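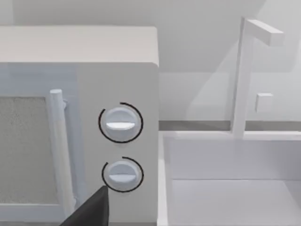

Print this page | E-mail this to a friend

Does heat-setting stamped ink on cardstock really do anything?

I make folded cards, mostly with rubber stamps and a bit of embossing, and I keep reading that pigment ink has to be heat-set or it will smear forever. I bought a Merkex heat tool on the strength of that. So far I can't tell the difference between a card I've blasted and a card I left on the shelf overnight, except that the blasted one has a curl in it. The stock is the Rudd smooth white, the heavy one, and the ink is a plain black pigment pad.

I have 73 cards to finish for a craft table in Fluvville in November, and I'd like to know whether I'm wasting my evenings. Please don't just tell me what the package says. I've read the package.

Zorica Mujić
23 Oct 2020

Marin Karagiannis

Depends on the paper more than the ink, and I'd be suspicious of anyone who gives you a flat yes or no. Pigment ink sits on top of the sheet. If the sheet is soft and a little toothy, the ink sinks in enough to dry without help. If it's coated or very smooth, it can stay tacky for days, and then heat does make a difference.

Test it before you do the whole batch. Stamp two scraps of the same stock, heat one, leave the other overnight, then rub both with a clean white cloth -- hard, the way a card gets rubbed inside an envelope. If both cloths come away clean, put the tool back in the drawer. I did this with three brands of paper and only the glossy one needed heat.

As for the curl, you're too close or staying too long in one spot. Keep the nozzle moving and warm the back of the card as well as the front. Score and fold after heating, never before. A warm card put under a heavy book usually comes out flat, though I wouldn't swear to it with thick stock.

One thing you do need the tool for is embossing powder. Air drying won't melt it, whatever you may have read.

Print this answer

prullbridge_paper

Always heat set!! I have done it for years and never had a smear. Also get the good ink.

stampdrawer370

The answer above this one proves nothing, if you've heated every card you ever made you have no idea what the others would have done. I'm with Marin on the rub test. I'd add that you should try it again after a week, as I've had ink pass the first time and still leave a gray shadow on the facing page once the cards were stacked. Put a slip of scrap paper inside each one before you box them up. And check that the pad really says pigment. Mine was a dye pad in a very similar case, and I spent a whole winter heating it for no reason.

Print this page | E-mail this to a friend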